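**Toaster oven door on a marble counter – am I going to regret this?**

**dranelura_kitchen**

So I finally moved the toaster oven out of the pantry and onto the marble, and my sister is convinced I'm going to wreck the stone. The door folds all the way down flat over the counter, and she says one bad drop and the handle will chip it. I paid $429 for the resealing job in January, so I'm a little nervous! Does anybody keep theirs on marble full time?

**Wekport20**

Had mine on marble for years, no chips. What I do get is crumbs under the door, because they slide off the glass and sit along the hinge. Lift the door, wipe, done. I wouldn't lose sleep over the handle.

**YsalineMarty**

I'm going to disagree with Wekport a bit. My door handle left a dull spot on the counter at our old place in Protthorpe – not a chip, more like a rubbed patch. Maybe my stone was softer, who knows. I put a thin cork mat down after that and it was fine.

**vidal_bakes**

A mat in front of a toaster oven, though? I'd scorch it within a week (I know myself). I just lower the door by hand and don't let go until it's down. Same with the glass, I never set a hot pan on it even though it makes such a tempting little shelf.

**dranelura_kitchen**

OK so two votes for "relax" and one for cork. I've been letting the door down slowly and so far I can't find any marks, but the veining is gray and kind of hides things. Also the rack is the only thing I keep inside, no tray yet.

Couple of pictures from the kitchen, the door all the way down and then a wooden handle:
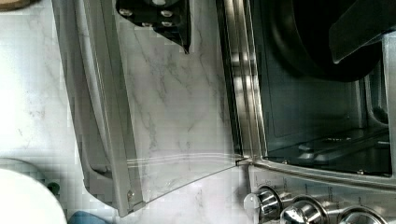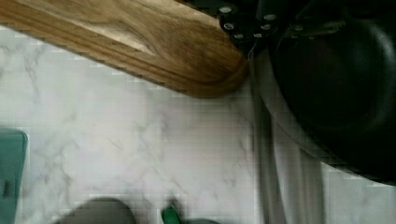

## Replies, page 2

**Wekport20**

Yeah, I'd leave that right where it is. You can see the veins through the glass, so you'll spot crumbs easily too. Pretty wood on that handle, by the way! Mineral oil once in a while and keep it out of the dishwasher.

**YsalineMarty**

Still team cork, sorry. Look how far that long handle is from the hinge – all the weight lands out there. But if you're careful like vidal you'll probably be OK.

**vidal_bakes**

I use beeswax on my wooden handles, the oil always feels sticky to me. And get a tray before you do anything with cheese.

**dranelura_kitchen**

Tray is on the list. I'll try the cork for a month and see if it drives me nuts.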